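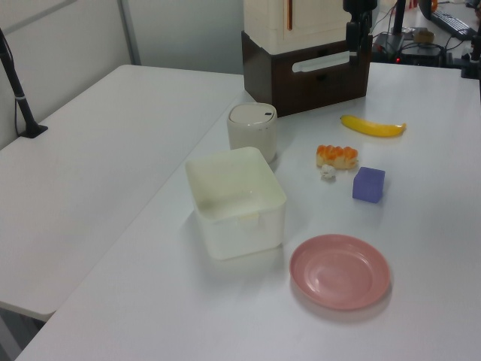 3.2 Materials and layout

Each session used a storage box and a small set of household items and play food, laid out on a white table. Items were chosen so that no two shared both a color and a shape. The layout in Figure 2 is typical of the open condition: the box stands empty near the center, and the toy banana, the toy pastry, the purple cube and the pink plate lie to its right. A white lidded container was kept behind the box.

Participants were asked to tidy the table in whatever order they liked. They were not told what belonged in the box, and plates could be left out. We recorded the first item picked up, the order of the rest, and any item taken out again once it had been put away - a common event with the plate in our pilot work at Plorkholm.

In total 303 sessions were run, of which 202 used the open condition. A further 13 were dropped before coding, mostly for layouts that did not match the plan. Sorting order was coded by Dagný Hauksdóttir and Cosimo Rizzi, working separately, and disagreements were settled by a third coder.

Figure 2. Open condition, with the storage box empty and the play food spread over the right side of the table.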